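Mixed-item returns: a working note on sorting at the bench

Samah Morsy asked for a short write-up of how the returns bench handles mixed bins, following the changes made in October. The numbers are from the bench log. Questions about the log itself go to Abdelkrim Filali.

A mixed bin is any bin with kitchen goods and hand tools in the same load. Most come from the Cudico loan shelves, where members check out household items and small tools on one ticket and bring them back together. The older Fusumum stock is still returned by category and is not covered in this note.

In the last full period the bench processed 1,467 items from mixed bins. Of these, 1,361 went back to a shelf the same day. The remainder were held, most often for a missing part or an unreadable tag. Tools were held more often than kitchen items. Cups and small plastic pieces were rarely held, but they accounted for most of the scuffing complaints, and scuffing is what the October changes were meant to address.

Loading

Metal bins with sloping sides have replaced the straight-sided plastic ones. The slope makes the corners easier to reach, but objects slide toward the middle when the bin is moved. Load the bin where it will be sorted. If it has to be carried, take the heavy tools out first and put them back afterward.

Keep the load shallow. One layer is the target. Two layers are acceptable for soft goods only. When a bin arrives stacked, split it into two before tagging.

Plastic cups go in along a side wall. Nesting is fine for cups of the same type, but translucent ones show wear marks quickly and should be kept single. A cup on its side is acceptable if nothing heavy can roll into it. Jordan Dobson tried standing all cups upright for one period and found that they tipped anyway as soon as the bin was set down.

Hand tools go in with the handle toward the nearest free wall. A two-material handle, rubber over hard plastic, tends to catch on whatever is beside it, so leave a gap at the grip end. Blades are closed or covered before loading. Any tool that can't be closed is ticketed separately and does not go in a bin.

Sorting

Take items from the center first, then clear one wall at a time. Items along a wall usually support each other, and pulling from the middle of a row drops the ones behind it. Start at the end nearest you and work back.

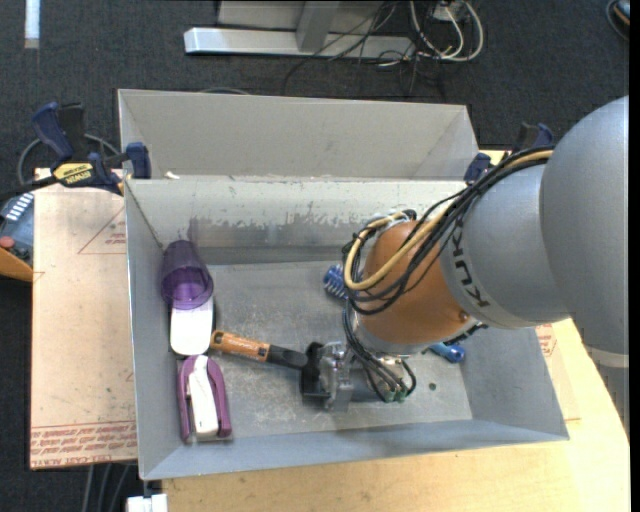 Mixed bin, with a translucent purple cup at the back of the left wall and an orange and black tool handle lying diagonally.

Diagonal tools should be lifted before anything they lean toward. Lift from the heavy end and keep the grip clear of the row. If the tool is lying across other items, move it to the tray even when it isn't next in order on the ticket. The ticket order is for checking and does not have to match the order of removal.

Wipe tools at the tray, not over the bin. Cups go to the wash rack regardless of how they look. The wash rack holds 60 cups with the dividers in and should be emptied before it is full — the back row is hard to reach once the front is loaded.

Tags

Neema Mabula has finished moving the kitchen stock to the Gaber tag format. Tools stay on the old format until the remaining labels are used up. During the overlap, enter the tag number exactly as printed, including leading zeros. The Trotix lookup accepts both formats but does not convert between them, and a dropped zero will return a different item.

Unreadable tags go on the hold shelf with the ticket attached. The hold limit is 30 items. When the shelf reaches the limit, clear it before starting another bin.

Open points

Bin liners. A felt liner reduced scuffing on cups but collected grit from the tools. A removable rubber mat is next on the list. Siham Ouazzani has the measurements and is waiting on a quote.

Bin size. The current bins suit a single ticket. Members who return two tickets together tend to combine them, which causes most of the stacked loads. A second, shallower bin at the drop-off point would help, provided it fits under the existing counter — the clearance has not been checked with the drawer open.

Counts. The log records held items by reason but does not record which bin type they came in. A column for bin type will be added to the sheet, and entries made before then will be left blank in that column.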